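Alero House – Ground Floor Lounge and Waiting Area
Monthly furniture, flooring and exits check
Checked by: Isla Lindsay
Reviewed by: Elspeth Urquhart
Month: December
Start time: 9:15 a.m., Monday

Mark each line OK, FIX or N/A. Put a comment on anything marked FIX. Old comments stay on the sheet until the work is signed off.

1. Entrance and exits
Main door opens fully and closes by itself – OK
Rear exit clear on both sides – FIX. Two boxes of Hellström paper towels were stacked outside the door. Moved to the supply closet during the check.
Exit sign lit – OK
Door mat flat, no curled corners – FIX. Corner nearest the desk lifts. Taped for now. New mat ordered from Brokorico.

2. Fire safety
Extinguisher on its bracket, pin in place – OK
Inspection tag current – OK. Tag number 329.
Smoke alarm test button – OK
Evacuation plan posted at eye level – FIX. Plan still shows the old copier room. Elspeth has the new drawing and will print it.

3. Electrical
Outlet covers in place, no cracks – OK
Cords kept out of walkways – OK
Floor lamp by the window – FIX. Plug is loose in the wall outlet. Lamp unplugged and tagged, not to be used until the outlet is replaced.
Space heaters – N/A. None allowed in this room.

4. Seating and floor covering
Sofa stands level and does not rock – OK
Seams and stitching closed – OK
Legs and glides tight – OK
Headrest cushion – FIX. Faint mark near the middle. Wipe with a damp cloth and mild soap, no solvent.
Carpet flat, no raised edges – OK
Carpet vacuumed – OK

Lounge, Monday

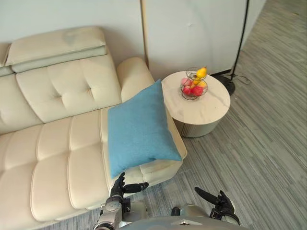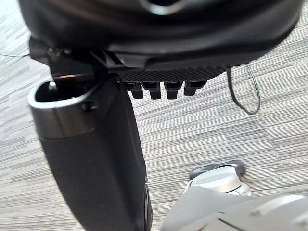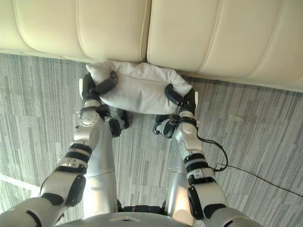
How often do the sofas need to be checked?
Once a month with the rest of the room, and again any time someone reports a wobble, a split seam or a spill. Log the report even if you find no fault.

5. Tables and shelving
Bookcase fixed to wall – OK
Heavy items on lower shelves – FIX. Binders were back on the top shelf. Moved down.
Coffee station table, load under 200 pounds – OK
Glass tops free of chips – N/A

6. Lighting and air
Ceiling lights all working – FIX. One tube flickers above the desk. Fonemo has the work order.
Vents clear – OK. Some dust on the return vent, cleaned on the spot.
Thermostat cover locked – OK

7. First aid
Kit in marked location – OK
Contents match the list inside the lid – FIX. Short 3 gauze pads and the small scissors. Isla to restock.
Emergency phone list current – OK

Carried over from last month
Stair rail bracket outside the lounge – tightened, signed off.
Window latch, left side – still stiff. Sprayed twice, about the same as before. Needs a new latch.

Notes for the next check
Bring the step stool. The smoke alarm cannot be reached safely from a chair. Check the lamp outlet first and leave the tag on until the electrician has signed the sheet.

Sheet goes in the blue binder at the front desk. Copy to Elspeth by noon.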